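Ticket 281 — gripper drifts down while teleop is paused, play kitchen cell
Last updated: May, 4:40 PM 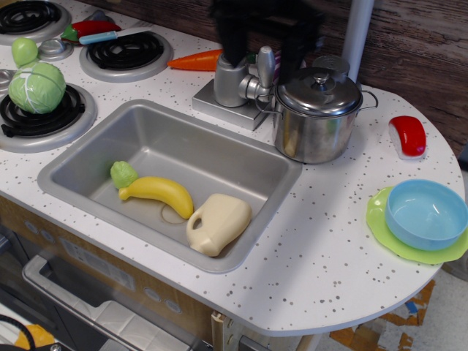

Do paused stretches end up in the saved demo?
They get saved with everything else unless you tick "trim holds" before you hit record. Ticking it after does nothing to takes you already have.

Opened by: Bautista Pereyra
Site: Toledo
Leader arm: Romow
Recorder: Vokemow
Task set: Ludeck kitchen, sink and stovetop items

Problem: operator lets go of the clutch to rest their hand, arm should hold. Instead it sags. Slow, you don't notice till you re-clutch and the gripper is lower than you left it. Worst over the faucet. Fingers stop just above it and there's no room to lose there. Carrot is right in front so every approach to the carrot goes through the same tight spot.

Tried so far
- Restarted recorder. No change.
- Restarted leader arm, rehomed. Better for two takes then back to sagging.
- Swapped the USB cable. No change.
- Cleared the sink to rule out operators pushing on stuff (banana, pitcher, the green veg). Still sags in free air. Put them back after.
- Different operator, same thing. So not a heavy hand.

1:15 PM
Checked the hold settings. Gripper payload was set to 530 g, wich is the old fingers. The new ones are heavier. Arm thinks it's carrying less than it is so it holds too weak. Makes sense for a slow sag.

1:50 PM
Reweighed, put the right number in, saved. Held for 8 minutes over the sink, clutch out, no movement I could measure. Then over the faucet, same. Then out by the bowl on the rounded end, arm more stretched — tiny sag, under 2 mm. Can live with that but want it looked at.

2:30 PM
Setting was gone after a power cycle. Back to 530. Profile on the Vokemow machine overwrites the arm at startup. Changed it in the profile as well, cycled again, stuck this time.

What to do with the takes from this morning: don't train on them yet. The recorded hand pose and the real arm pose dont match after each pause, so the robot would learn to start its reach from the wrong height. Takes with no pause in them are fine. I'll sort them tonight.

For operators till this is closed
- Re-clutch slowly, look at the fingers first
- Don't park over the faucet or the pot, back off to open counter
- If it sags at all, stop the take and put the time in this ticket

Still open: sag at full stretch. Might be the shoulder joint, might be the payload center being off. Need someone with the Romow manual. Leaving at medium priority.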